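Zawadi Barasa has the kettle on before I have my coat off, and she is already apologising for the biscuits, which are perfectly good biscuits. We are in the kitchen of her house in Clumthorpe, where she has lived for 11 years, and I have come to ask her about walls.

"People ask about cupboards," she says, settling in. "They want to know about handles and worktops and what have you, and I do like a handle, I'm not saying I don't. But you look at a wall all day long, don't you? Every time you wash a cup, there it is."

The tiles came first. She had wanted green ever since staying with her friend Tumaini Masanja, whose bathroom was, in her words, "like sitting inside a peppermint". Her own choice was a softer shade, in small squares, and it took her almost 9 weeks to settle on it – she kept samples propped against the bread bin and moved them about as the light changed.
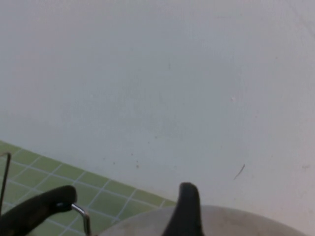
Pale wall over soft green tiles, with thin white grout lines between the squares.

She never considered tiling to the ceiling. "Oh, I'd have felt I was at the swimming baths," she says, laughing. "You want a bit of plain wall to rest your eyes on." The paint gave her more trouble than the tiles did. Her neighbour Aivar Rebane, who has decorated most of the street at one time or another, talked her through 3 different greys and drank a great deal of tea while he was at it.

I ask whether she minds the little specks and marks that show up on a plain, pale wall like that one.

"I did at first. I was up and down with a cloth like a mad thing," she says. "Now I do it when I do the windows. It's a kitchen, love, we cook in it."

She is thinking about the hall next, and has a tin lid with a dab of yellow on it to show me. Aivar hasn't been told yet.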